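Home Makers Interviews Workshops Contact

Folding small, folding slow

She starts before seven, tea going cold on the sill. A paper folder by trade, these days mostly gift toppers and table pieces for Vastix, a little stationery shop that takes whatever she can finish. February is the busy stretch. Weddings, then Easter right behind.

"Green sells," she says. "Don't ask me why. I'd do grey all year if they let me."

The order on the go is 300 pieces, all pale green, all from the one pattern. She calls it the Durnaditz, after the town where she learned it. Three creases and a curve. Sounds like nothing. Took her most of a winter to get the curve right.
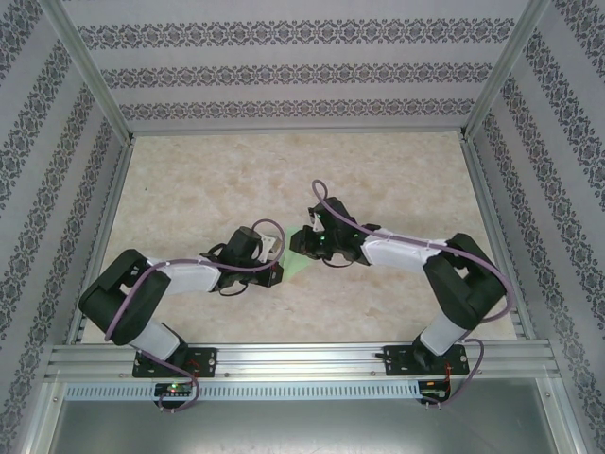 "You want a hard top under it, that's the main thing. Cloth is hopeless, the crease wanders. I did my first 105 on a kitchen table with a cloth on and binned the lot."

What about the paper? She gets fussy here. Thin but not floppy. She buys from Bovemico, 2,000 sheets at a go, and keeps them flat under a board. The light stuff shows every fingerprint so she washes her hands alot. "My knuckles are a disgrace by April."

The straight edges get cut first, always with a fresh blade. Then the crease – one pass with the thumbnail, one with a bone folder. The curve comes last and she won't be rushed on it. Pull too hard and it goes sharp, then it's just a bent bit of paper.
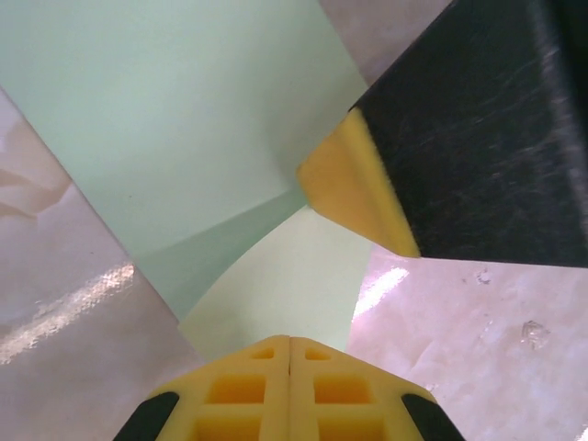 Mint green, with the fold narrowing toward the bottom.

Does she ever use the fabric version? Sometimes. Stiffened cotton, for people who want to keep them. Costs more, colour's never quite the same twice. She had a Sárközi book of patterns that covered it, lent it out, never saw it agian.

On a good day she gets through around 150. On a bad one she sweeps up and goes for a walk. "I've got a drawer of wonky ones. My neighbour's kids have them for boats."

Next up is a batch in cream, if the paper turns up. She's rung twice.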